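6. Setting up the news desk for a live bulletin

Complete this section after the Stellska playout unit has been installed and connected to the studio network. You will need an account with producer rights.

6.1 Opening the running order

1. Sign in to Brarkeo and choose Bulletins from the left-hand menu.
2. Select New running order and type the name of the programme.
3. Enter the start time and the total length. Leave out the advert breaks, which are added in 6.2.
4. Press Save. The running order appears with the status Draft.

Note: story titles can be up to 400 characters long, but only the first 13 show on the presenter's screen.
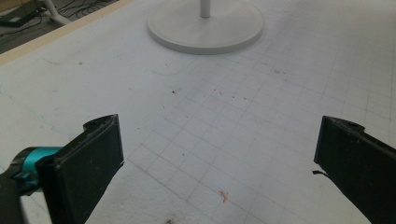
5. Drag stories from the wire list into the running order. Each story takes the next free number.
6. To move a story, hold the number and drag it up or down. Do not drag by the title, as this opens the script.

6.2 Adding advert breaks

1. Click the line between two stories and choose Insert break.
2. Pick the break length from the list. Regional stations using the Stavow feed must also choose an opt-out code.
3. Check that the total at the foot of the page is shown in black. Red means the bulletin will overrun. 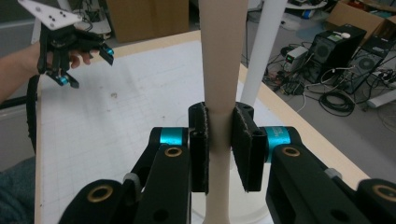 4. Set the status to Ready. The playout unit loads the clips in order.

Caution: once the status is Ready, deleting a story also removes its clip from playout. Set the status back to Draft first.

Note: if a clip stays grey for more than seven seconds, open it and press Reload. If it is still grey, replace the clip and see section 13, Faults.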